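Home Electricity for Beginners
Session 4: Watts, Amps and the Busy Kitchen Circuit
Notes by Venla Ahonen, Wakside Evening Classes

Welcome back! Last time we followed the current from the street to the breaker panel. Tonight we get to my favorite bit, the arithmetic you can do in your head while breakfast is cooking.

The one formula to keep: watts = volts x amps. Turn it around and you get amps = watts ÷ volts. In a US home, ordinary outlets run at 120 volts, so a toaster rated at 800 watts draws a little under 7 amps. A 200-watt blender draws less than 2. Try it with the labels on your own things – the rating is usually stamped underneath or on the back.

Why heat costs so much. Anything that makes heat on purpose pulls far more power than anything that spins, glows or beeps. The wire inside has resistance, the current pushes through it, and the energy comes out as warmth. Lovely stuff!

Adding up a circuit. Loads on the same circuit simply add together. Kenneth asked last week whether two outlets on one wall count separately. Only if they are wired to different breakers, and the only way to know is to test them (Handout 3, page 9).

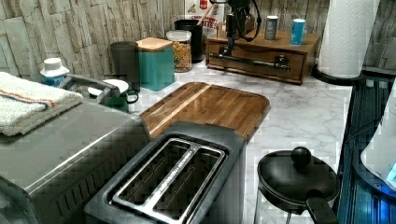
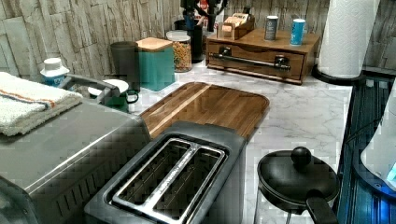
Circuits trip when several hungry loads run together, and a 20-amp breaker gives you 2400 watts before it objects. For anything left on for hours, plan on 80 percent of that. Now picture the two-slot toaster by the cutting board going at the same time as a countertop oven. Say the toaster takes 800 watts and the oven 1197: that makes 1997, under the plan figure of 1920? No, over it! It's fine for a slice of toast, but I wouldn't run the pair all afternoon.

For next time: list every plug-in item in your kitchen with its watts, group them by breaker, and bring the totals. Haf Pugh has spare worksheets if you missed one.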